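The kiln at Clongate gets switched on at five in the morning, before the power rates go up. By the time I arrive the potter who runs the place has been up for hours and is on her third coffee. She doesn't want her name used. "Put the studio. The studio is fine. People buy a bowl, they don't buy me."

So, the studio. Two rooms behind a tire shop, one sink, shelves up to the ceiling. She took over the lease eight years ago from a man who made garden gnomes. Some of his molds are still in the back.

We start with glaze, because she wants to start with glaze. Her best seller is a gray-green she calls Fesine, after the village where her grandmother had a stove tiled in nearly that color. It took 57 tests. "Test 12 was beautiful and I couldn't get it again. Never. I'd written down the wrong clay." She keeps the tiles in a bread box. Number 12 is on a nail over the sink.

Does she keep better notes now? "No. Well, yes. I keep notes. I can't always read them."

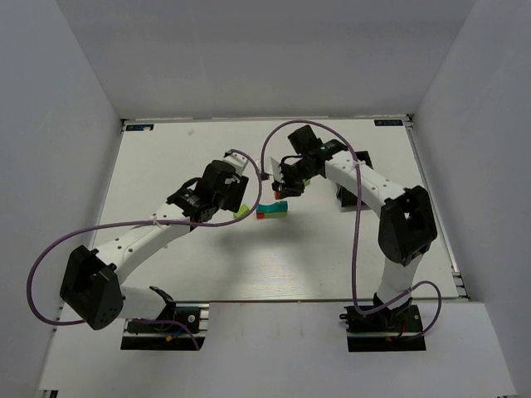 Money. She is quick about it. A mug is $32 and takes, all in, most of an hour if you spread the firing out. Shops want half. She sold 194 mugs last year and says she remembers the bad ones better. Bowls do better at markets, mugs do better online, plates don't do well anywhere. "Plates warp. You make ten to get six. Then somebody wants eight."

The big order came from a restaurant, Driltero, that wanted 80 dinner plates in time for a July opening. She said yes on the phone. Regretted it before she'd hung up. "I didn't sleep. I had plates drying on the bed, I had plates on the ironing board." They opened with 71 and borrowed the rest. She's still paid to replace the chipped ones, so it worked out, sort of.

I ask about teaching. She did evening classes for two winters and quit. Liked the students, hated the cleanup. Clay in the drain, plumber twice. She might do it agian, with smaller groups, if the landlord fixes the trap under the sink.

What would she tell somebody starting out? Long pause here, she is trimming a foot ring and won't look up. "Buy a used wheel. Mine's an old Jireš, it weighs as much as a cow and it was cheap becuase they had to get it out of a basement. Don't buy tools. Use a fork." And make the same cup over and over. She made 1,000 of one shape before she liked the handle, and threw most of them back in the bucket unfired.

"The handle is where you can tell," she says. Tell what? "If they drink out of it themselves."

Then the timer goes and she has to check the cones. Studio open most mornings, knock loud. Seconds are on the bottom shelf by the door, cash only.

17/05/2018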